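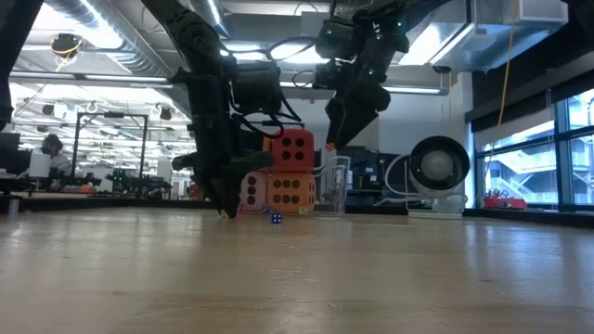
Stoltier Chore Study: Progress Report, February

Prepared by Malachy Hanrahan for the Fomport program office

1. What this period covered

The study asks whether two-armed machines can do small household and shop-floor chores well enough to be worth paying for. This period we moved from wiping and folding to picking up, sorting and putting away loose items. Dice of mixed sizes are one of the standard item sets. The large ones have rounded corners and stack; the small ones end up at the foot of the pile, where a gripper has little room.

2. Work completed

We logged 2118 attempts across 13 chores. Of these, 1109 finished without a person stepping in. Another 161 were stopped early by the operator, mostly when an arm was headed for the side of a container. The rest ended with an item dropped, missed or left in the wrong place.

Large items are close to solved. Either arm can lift a large die and set it down on another, and the stack usually stands. Small items are still slow. The fingers push a small die before they close on it, and if it is leaning against something larger the first grasp often fails.

Clear plastic containers remain a problem. The system misjudges where the wall is when the light is strong, and afternoon runs by the windows were worse than morning ones. We have not changed the lighting, as most homes and shops have windows too.

3. Shop-floor trial

Lynch, our trial site, let us run parts sorting at a packing bench for part of the month. The machine kept up with the slow line and fell behind on the regular one. Staff there said they would use it for returns, where speed matters less. They would not use it for mixed small parts yet.

4. Spending

Spending is within the approved budget. Replacement fingertips cost more than planned and we moved money from travel to cover them. The Broratness software license renews next quarter at the same rate.

5. Next period

- Repeat the small-item chores with narrower fingertips
- Add a second clear container with a lid
- Return to Lynch for a full shift on returns
- Start dish rack loading, delayed from this period

We request no change to the schedule. A decision on the second trial site is needed from Fomport before we can book the equipment move.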